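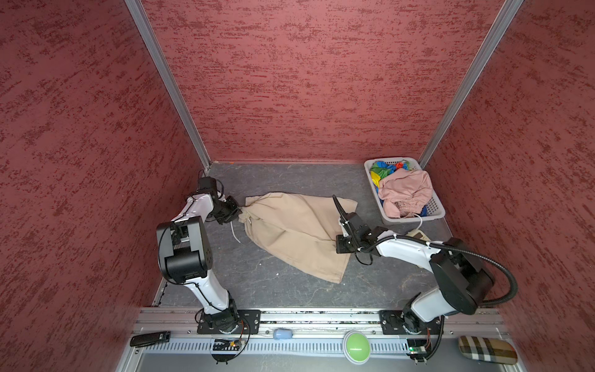 *Figure 2.1 Beige cotton-coloured drawstring cloth, with a white plastic laundry basket behind.*

# Chapter 2: Drawstring and Elastic Goods

Chapter 1 dealt with flat linen: sheets, pillowcases, tea towels and tablecloths. These have straight edges and fold into halves and quarters without much thought. The goods in this chapter are gathered at one end or in the middle, by a cord, by elastic, or by both. They include track pants, pyjama bottoms, cinch-top bags, swimming shorts, hospital scrubs and the cloth liners sold with some laundry hampers.

By the end of the chapter you should be able to:

- identify a casing, a cord, an eyelet and a stop knot
- prepare drawstring goods for the wash
- rethread a cord that has pulled out
- lay out a gathered article and fold it to a set width
- choose between folding, rolling and hanging for storage

You will need a flat surface, a bodkin or large safety pin, a tape measure and at least one article with a cord. A pair of old pyjama pants from the op shop will do for most of the exercises.

## 2.1 How a gathered edge is made

A **casing** is a tunnel of cloth, made by turning the edge over and stitching it down. The cord or elastic runs inside it. In a bag the casing sits at the mouth, and pulling the cord closes the opening. In pants it forms the waistband, and the cord adjusts the fit.

Many waistbands contain elastic as well as a cord. The elastic does most of the holding and the cord takes up what slack remains. The two are sometimes stitched together at the centre back so that the cord can't be drawn out from either end. If you tug one end of a cord and the other doesn't move, check for this stitching before you pull any harder.

Elastic is usually cut shorter than the casing it goes into. A casing of 40 cm threaded with 30 cm of elastic will pucker along its whole length when at rest. These puckers are called **gathers**. They make the band thicker than the rest of the article, and this affects both drying time and folding.

The cord leaves the casing through an eyelet, a buttonhole or a gap in the seam. The ends are finished with a plastic or metal tip, a bead, or a plain overhand knot. In this book any such finish is called a **stop**.

## 2.2 Before washing

Empty all pockets. Even out the cord so that both ends hang to the same length, then tie them together in a loose bow. A tight knot is hard to undo when the cotton has swollen. Cords longer than the leg or body of the article should be tied up or placed with it in a mesh bag.

Turn dark colours inside out. Pale and undyed cottons, including beige, cream and sand, can be washed with other light colours but should be kept away from new reds and navies until those have been through several washes.

Look over the casing for broken stitches. A gap at the seam lets the cord loop out and catch on other items in the load, so mend it first.

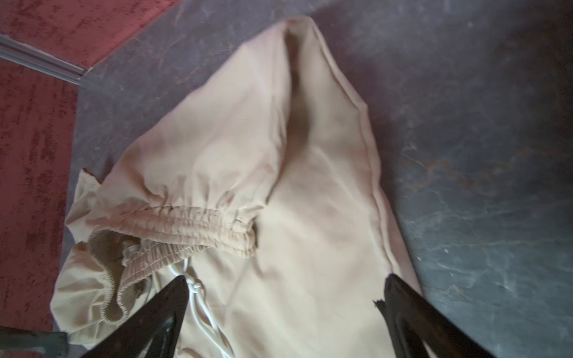

**Should the cord be taken out before a garment is washed?**

Leave it in for ordinary washing and tie the ends in a loose bow. Remove the cord only if it is a different colour that may run, or if the care label says to.

## 2.3 Drying

Gathered bands dry last. On a clothesline, peg pants by the waistband with the opening held apart so that air can get in, and turn the band over once the legs are dry. Bags are pegged by the base with the mouth hanging open. In a dryer, high heat shortens the life of elastic, and a low setting is preferred for anything with a stretch waist.

Take the article down, feel the casing between finger and thumb along its full length, and hang it up again if any part is cool or damp. Untie the bow at this stage and straighten the cord.

## Activity 2A: Examining a casing

1. Lay your article on the table and smooth it from the centre outward.
2. Measure the gathered edge at rest and write down the result.
3. Stretch the edge until the gathers disappear and measure it again.
4. Find where the cord leaves the casing. Record the type of opening and the type of stop.
5. Pull one end of the cord gently. Note whether the other end moves.

Keep your measurements. They are needed for the folding exercises in Section 2.4.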